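Household Tips from the Open Day: Preparing a Room for a Robot Floor Cleaner

The Stollach household advice service held its winter open day in December. Visitors were invited to follow a floor-cleaning robot, the Ladari, through a set of rooms and then through the same kind of rooms in simulation. The demonstration was led by Heike Ruppert, with Ánh Khúc at the simulation desk. The advice given on the day has been collected on this page at the request of those who attended.

Before the first run

Clear the middle of the floor. Small rugs, shoes, pet bowls and charging leads should be lifted and put on a bed or a shelf. Fringed rugs may be folded under themselves and left in place if they are heavy enough not to slide.

Decide which doors are to be open and which shut. A door left half open is the commonest cause of an incomplete run, as the machine may push it closed and remain in the wrong room. Open doors should be set fully back and held with a wedge or a heavy doorstop.

Move light furniture away from the wall or right up against it. The machine shown requires a gap of 90 cm to turn comfortably with the wide brush fitted. Narrower gaps can be cleaned with the small brush, but more slowly.

Floor lamps

Lamps received more questions than any other item. A lamp with a flat base may be mistaken for a low threshold, and the machine will attempt to climb it. Place the lamp close to a wall, run its flex behind the furniture and secure any slack with a clip. Lamps with a narrow stem and a tall shade should be checked for steadiness by hand before the machine is started.

Chairs

Dining chairs are best placed upside down on the table. Armchairs and low chairs may stay where they are. Wipe the legs with a dry cloth once a month, including the felt pads, where hair and grit collect.

Thresholds and changes of flooring

Where two kinds of floor meet in a doorway, a strong difference in colour can be read as a step. Visitors saw the Ladari stop at such a doorway on its first attempt and cross on its second after the setting marked "light floor" had been chosen. Households with very pale or very dark floors should select this setting room by room.

Daylight

Low winter sun through a large window can dazzle the sensors. Draw the curtains or start the run later in the day. Ms Ruppert recommended evening runs from December until the end of winter.

Trying out a layout in advance

The Entili planning program allows a room to be drawn up and tested before any furniture is moved. Ms Khúc showed how a plain room is entered, with walls, door, window and a few pieces of furniture, and how the route is then checked. A simple drawing is sufficient. Curtains, pictures and ornaments can be left out, but every object that touches the floor should be included.

Care of the machine

Empty the dust box after each run. Wash the filter in cool water every 2 weeks and let it dry completely before refitting. The brush should be replaced after 100 hours of use. Replacement brushes are listed in the Cirkano parts catalogue under number 949.

Printed copies of these notes may be collected from the front desk at Stollach during normal opening hours.

Page last revised: 29 Dec 2021

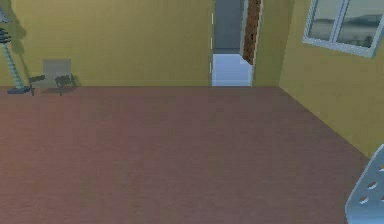
Simulated test room with floor lamp, low chair and open doorway.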